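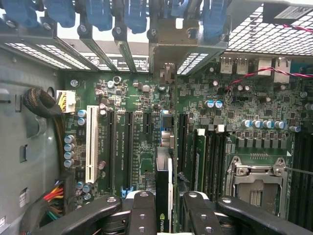 A refrigerator in a small food counter spends most of its working life short of air. The condenser pulls room air across its coil, and in a narrow kitchen that air is warm, carries grease, and has few ways in or out. Leave three inches clear behind the cabinet and the same on the compressor side. Check that the grille is open across its full width. The perforated metal slot covers at the back of a computer case, with their rows of small rectangular vent holes, work on the same principle as a refrigerator grille: every hole that is blocked is area lost. Flattened boxes, aprons on a hook, and sacks of rice pushed against the lower panel are the usual obstructions.

The notes that follow apply to an undercounter or two-door upright refrigerator of the kind used in a takeout counter or a small dining room. They also apply to a garage refrigerator used for a home catering business. They were written for the two-door Lenus in the Puso Street kitchen and have since been used on other makes without much change.

Cleaning the condenser coil

Switch the unit off and pull the plug. Remove the lower grille, which on most cabinets lifts off or is held by screws at the corners. Brush the coil in the direction of the fins with a soft brush, holding a vacuum nozzle just below the brush. Fins bend easily. If a section is already flattened, open it with a fin comb of the correct spacing.

Dry dust comes away with the brush. Grease does not. Where the unit stands within reach of a fryer or griddle, use a coil cleaner labeled for the metal in question and follow the label for contact time and rinsing. Cover the fan motor and any exposed wiring before spraying. Leave the unit off for 30 minutes after the coil looks dry, then restore power.

In a counter that fries every day, clean the coil monthly. In a home kitchen, twice a year is sufficient. January is a convenient month for the longer job of moving the cabinet out and washing the wall and floor behind it.

Door gaskets

Close the door on a strip of paper and pull. The paper should drag. Repeat at the corners and at the middle of each side, and mark any place where it slides out freely. A gasket that fails at one corner is often only dirty or twisted in its channel. Wash it with warm water and dish soap, work a thin brush into the folds, rinse, and dry with a cloth. Do not use bleach on it. Do not use oil.

A gasket that has taken a set can sometimes be recovered by warming it with a hair dryer on low and shaping it by hand with the door open. If the paper test still fails the next day, order a replacement by the number on the cabinet plate. Universal gaskets sold by length can be made to fit but the mitered corners rarely seal as well.

Hinges should be checked at the same time. A door that drops on opening will shear the lower edge of a new gasket within a season.

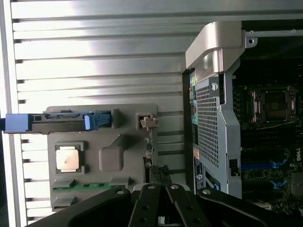
How full can the refrigerator be before it stops cooling evenly?

Load each shelf to the point where air can still pass on all sides of the containers, and keep everything below the fan outlet. A full cabinet holds its temperature well once the contents are cold, but a tightly packed one develops warm spots, usually at the front of the bottom shelf. Put a second thermometer there for a day and compare it with the one near the fan.

Loading and cooling hot food

Stews, beans, and stock cause more trouble than anything else that goes into a small refrigerator. A deep pot of stew holds its heat for many hours and warms whatever sits next to it. Divide it into shallow pans first. Stand the pans in ice water, stir, and move them to the refrigerator once the steam has stopped. Leave the lids ajar until the contents are cold, then close and label them.

Local rules set the time allowed between hot holding and cold storage. Post the figures on the door. A probe thermometer should hang next to them on a hook of its own.

Store raw meat and fish on the bottom shelf in a pan with sides. Marinades belong in lidded containers; the acid in them corrodes wire shelves where the coating has chipped. Cooked grain, sauces, and cut vegetables go above. Soft herbs keep better in a box lined with a barely damp towel than loose in the drawer, and they should stay away from the fan.

Square containers use a shelf better than round ones. We standardized on a 1,000 mL square tub for sauces and chopped aromatics and stopped buying any other size with a different lid. The tubs are Kokau brand and the lids have not warped in the dishwasher, though the printing has worn off.

Shelf supports

Shelf clips are generally the first parts to disappear. Keep a spare set taped inside the top of the cabinet. Put each clip in the same numbered slot on all the uprights, press down on it, and check the shelf with a level before loading. A shelf that rocks will be overloaded on one corner.

Do not line wire shelves with foil or cardboard. If small jars tip, use a shallow tray narrower than the shelf, with a gap at the front and back.

Drain and drip pan

Water on the cabinet floor usually comes from the drain. Find the opening at the back of the interior, clear it with a plastic straw or a length of soft tubing, and flush it with a cup of warm water. The water should appear in the drip pan below within a minute. If it does not, the line is blocked lower down, commonly at the bend.

Pull the drip pan out when the coil is cleaned. Wash it, dry it, and confirm that it goes back under the outlet. On the older Bélanger undercounter model the pan can be inserted one rail too low, and it then misses the outlet entirely.
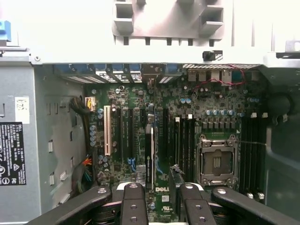

Green Dell motherboard in an open computer tower.

Electrical supply

Plug the refrigerator directly into a wall receptacle on a circuit that carries no heating appliance. A countertop fryer rated at 3,000 watts needs its own circuit in any case, and its rating plate should be read against the breaker before it is bought. Extension cords and power strips are unsuitable for either machine. If the plug is warm to the hand after an hour of running, have an electrician look at the receptacle.

After a power cut, wait before switching the compressor back on. The delay is printed in most manuals. Record the interior temperature at the time power returned and keep the doors shut while it recovers.

Keeping a log

Write down the temperature at opening and at close, in pen, on a sheet clipped to the side of the cabinet. Include the room temperature if the kitchen runs hot. A slow rise across two weeks points to a dirty coil or a worn gasket. A sudden rise points to a door left open, a failed fan, or a large load of warm food. Listen for the fan with the door switch held in.

Note the date of each coil cleaning on the same sheet. The service technician will ask for it.

When to call for service

Call if the compressor runs without stopping after the coil has been cleaned and the gaskets pass the paper test. Call if there is frost on only part of the evaporator, if oil is visible on any tubing joint, or if the unit clicks on and off at short intervals. Work on the sealed system requires certification and recovery equipment.

Have the model and serial numbers ready. They are normally on a plate inside the left wall or behind the grille. Photograph the plate while it is still legible and keep the picture with the log.

Last revised 29/08/2019. The section on shelf supports was added in this revision, and the gasket part numbers were removed because the supplier changed them.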